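Checking Hand Clearance on the Bedside Cell

Run this check after any change to the arm cables or the hand mounts. Set the arm speed to 18 percent before you start.

1. Stand the robot beside the bed, both feet flat on the floor.
2. Trace the overhead cables from the head — they must not pull when the torso leans.

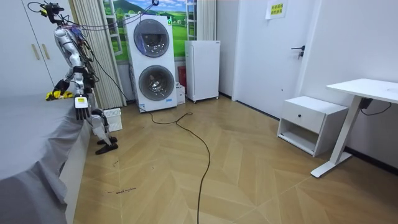 3. Jog the reaching arm down in 2 mm steps until the fingertips touch the sheet. Save the height as Z0.
4. Raise the hand 60 mm, spread the fingers and hold.

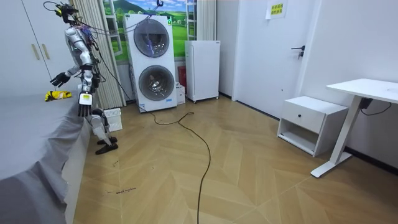

Hand raised over the gray cover, fingers spread.

5. If the hand drifts, re-zero the wrist and repeat from step 3.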